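Park-and-ride changes at Storley start this month

Quick one before the September rush. The Storley lot gets its new permit system at 5 a.m. on the first, so if you park there and ride the 42 into town, read this bit.

Paper hang tags are done. Permits are tied to your plate now, and you can put two cars on one account – only one can be in the lot at a time though. We had 683 people on the waiting list last spring. It's down to 19. Lots of old permits nobody was using, turns out they just kept renewing. 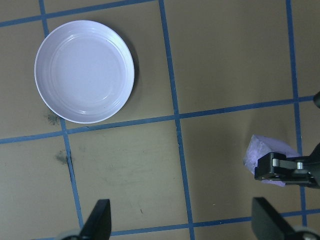

By Wendy Crabtree
Rider News

Carpools get the row nearest the bus shelter until 9 a.m. After that its open to any permit holder. You need two people in the car when you pull in, and yes, they check.

The Jidberg Street entrance stays closed while the drain work goes on. Use Garcia Avenue. Left turn out of there is slow after 4, so go right and loop back if you're in a hurry.

Bikes – lockers are by the month now, same account as the parking. Ask at the Rarnonska desk for a key. Bring ID.

Evening 42 still runs every half hour. We asked for more buses and sent in the petition with 2,136 names on it, no anwser yet. Will post when we hear.

Old tags can go in the box by the ticket machine.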